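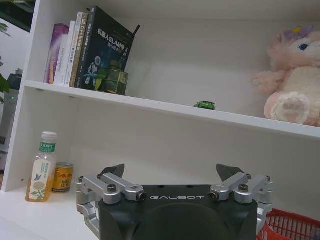 4. Arrumar as prateleiras

Se chegou até aqui, a estante já está montada, encostada à parede e com as buchas apertadas (passo 3, não salte!). Agora vem a parte de que eu gosto mais - encher aquilo. A minha é branca e mostra tudo, por isso aprendi depressa que os livros em pé sem apoio acabam tombados uns sobre os outros, como os cinco da prateleira de cima, todos inclinados para a direita, com o grande azul-escuro encostado a uma caixinha verde-azeitona que é bem mais pequena do que ele.

4.1 Comece pelos livros maiores e mais pesados. Ponha-os junto à lateral, bem direitos, com a lombada virada para fora.

4.2 Siga por ordem de altura até chegar aos fininhos. Eu meto os finos entre dois grossos, senão dobram (tenho um caderno do Besnard que ficou com a forma de uma telha).

4.3 Feche a fila com um apoio a sério. Os cerra-livros Pemeo vêm no saco dos acessórios, dentro da caixa da Broltska, e encaixam por baixo do último livro. Empurre até sentir o metal bater na capa.

Nota: uma caixa leve não serve de apoio. Aguenta uns dias e depois lá vai ela a deslizar prateleira fora, com os livros atrás.

4.4 Deixe 60 mm livres à frente dos livros se quiser pousar lá coisas pequenas. Carrinhos, por exemplo, gosto de os ver estacionados à frente, mas puxe-os um bocadinho para dentro - mesmo na beira, basta um toque com a manga.

4.5 Os peluches ficam na outra ponta, sentados, com as costas na lateral. Ocupam mais do que parece, portanto guarde-lhes o lugar antes de espalhar o resto.

Cuidado: garrafas de chá, sumo ou água vão sempre para a prateleira de baixo, nunca por cima dos livros, e com a tampa bem apertada. Se entornar, limpe logo com um pano seco, porque o acabamento Fleltell incha nas juntas.

4.6 Afaste-se dois passos e olhe. Se a tábua parecer torta, meça com o nível antes de culpar os olhos. Cada prateleira aguenta 19 kg bem distribuídos. Se passar disso, desça os livros mais pesados e volte a medir.

A Milagros Condori, que reviu comigo esta secção, prefere arrumar por cores. Também fica bonito! Nesse caso faça primeiro o 4.1 e só depois troque os livros do meio.

Peças em falta no saco dos acessórios: peça a referência 581 e diga qual é a cor da sua estante.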